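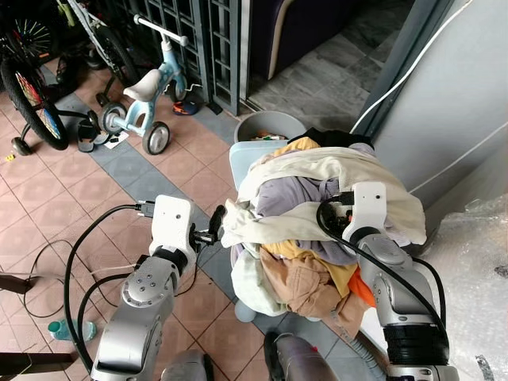 Fig. 1. Laundry in a pale blue basket.

Reading Comics, Unit 5: Closure, Gutters and the Silent Page
Instructor: Heledd Rowlands
Handout revised October 13, 2019

Bring this handout to both sessions. Page references are to the course reader unless marked otherwise.

1. Terms

Panel. A single bounded unit of drawing, with or without text. The border may be drawn, implied by color, or left off.

Gutter. The space between two panels. It is usually white in print but may be black, colored, or reduced to a single line. A page with no visible gutter still has panel breaks.

Closure. The work a reader does to connect one panel to the next. In this course the word covers time, place and cause. A reader who sees a raised hand in one panel and a broken cup in the next supplies the fall.

Bleed. Art that runs to the trimmed edge of the page. Often used to mark a pause or a change of place, although many monthly titles use it out of habit and it then carries no meaning.

Silent page. A page with no dialogue, captions or thought balloons. Sound effects are a disputed case. We will count a page with lettered sound effects as "near silent" and mark it NS in our tables.

2. Measuring pace

Reading time on a page depends on word count first and panel count second. A page with nine panels and no words can be read faster than a page with three panels and heavy captions. Students often report the reverse, so test it before you write about it. Read the page at normal speed, write down the time, then go back and count.

For the pace table, record the following for each page: number of panels, number of words, number of panels with no figure in them, and the largest panel as a share of the page. Estimate the last value by eye to the nearest quarter. Do not use a ruler.

Words inside drawn objects (shop signs, letters, newspapers) count only if they must be read to follow the story. Note doubtful cases in the margin. Two students working on the same issue should compare margins before comparing totals.

3. Case: Gollumlow, first volume

Gollumlow (written by Eugénie Masson, drawn by Bit-na Han) is set in a drowned market town. The lead, Vudo, lost his voice before the story opens. Han does not use empty balloons or asterisks to show this. She keeps Vudo at the left edge of the panel, where a Western reader looks first, and gives the reply to another character at the right. The reader takes in his gesture as if it were a line of speech.

The ferry chapter is the main text for this unit. It opens with a grid that repeats the same view of the dock while the tide rises. Dialogue stops when the water reaches the second step – check this against your own copy, as the digital edition splits the spread and the change is easy to miss.

Points to look for:
Gutter width during the tide sequence compared with the pages before it.
The single use of a bleed, and what Vudo is doing in it.
Color of the lettering when Sondero speaks off panel.
Whether the last page of the chapter is silent or near silent.

Eun-seong Byun colored the volume. The limited palette (gray, rust, one green) belongs partly to Byun and partly to the paper stock, which dulls the blues. Do not argue from blue in your essays unless you have seen the hardcover.

4. A counter case

Ham, by Kenneth Matheson, is a gag strip with a fixed three-panel form. The middle panel is silent in most strips. It works as a beat before the punch line and does not ask for much closure, as place and figures stay the same. Compare one strip with the Gollumlow dock grid. Both repeat a view, but in Ham the time between panels is a second or two and in Gollumlow it is hours.

5. Assignment

Choose one issue or chapter of around 50 pages or fewer. Complete the pace table and write 300 words on one silent or near silent page. State where the page falls in the chapter, what comes directly before it, and what the reader must supply. Plot summary should be kept to two sentences. Attach a copy of the page.

Reading for next session: Masson's script pages for the ferry chapter, with Han's thumbnails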